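Two-arm bench kits: your questions on the Jusel
Page kept by Dymphna Egan for the Lenihan members' workshop

We get a lot of post about the Jusel kit, most of it from people who have read the Idano brochure and want to be told to go ahead. I am not going to do that. These answers come from my own time with it and from what members have sent in.

What do you get for the money?
Two arms, two grippers, the rail they bolt to, and a download code for the software. The bench, the walls and anything you want picked up are your problem. Idano's brochure calls this a "complete station". It is complete in the way a cooker is a complete dinner.

Is 3,000 a fair price?
For the metalwork, yes. The joints feel solid and the rail is better than it needs to be. For the software, no. You are paying for a promise of updates, and there has been one since January.

Will it sort cards?
It depends what you mean by sort. Lifting a card that stands upright in a tray is a fair thing to ask of two fingers. Lifting one that lies flat on a smooth top is a different job, and the sales page slides past it. If a seller offers to show you the kit at work, ask for the flat card.

What sort of things can I practise on?
Small, light things with an edge to get hold of. A green holder full of cards makes a decent start, with something flatter put down in front of it for when you feel brave. 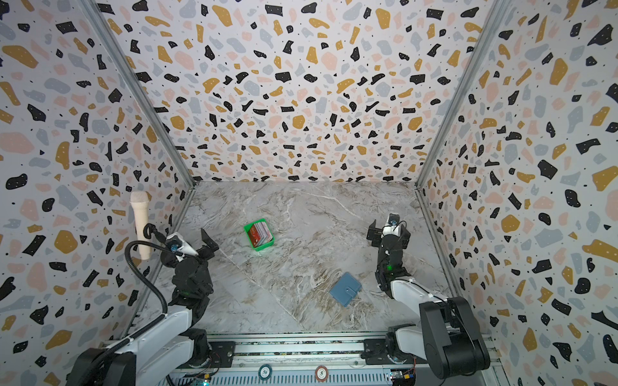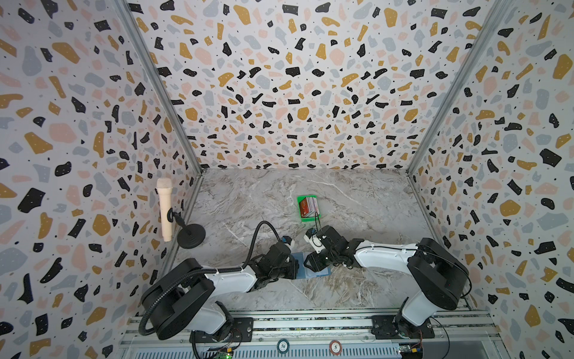 Green card holder on the marble-look surface, both arms on the rail.

Do I need both arms?
Most people don't. Myrtle Ferreira wrote to say she unbolted her second arm after 3 weeks and has not missed it. My own view is that two arms earn their keep when one has to hold a thing still while the other opens it. If your work never calls for that, buy the single and keep the change.

How much room does it take?
More than the drawing says. The drawing shows the arms folded. Allow for elbows, and for cables that stand well proud of the wrist and will catch on a shelf.

Can I leave it running overnight?
I wouldn't. Idano says you can and quotes 600 hours between faults. I asked how many kits that came from and have had no answer.

What about spare fingers?
Drilteck sells a set that fits. They are softer than the originals and wear faster, and they cost less. Order before you need them. My last set took 7 weeks.

Does it learn by itself?
No. You show it a job many times over and it copies you, bad habits included. Move the tray a hand's width and you may find yourself showing it again. The brochure says "adapts to any layout". Ask which layouts.

Is there a refund?
Yes, if nothing has been bolted down. Read that again before you pick up the spanner.

Would you buy one again?
The arms, second-hand. The support plan, no.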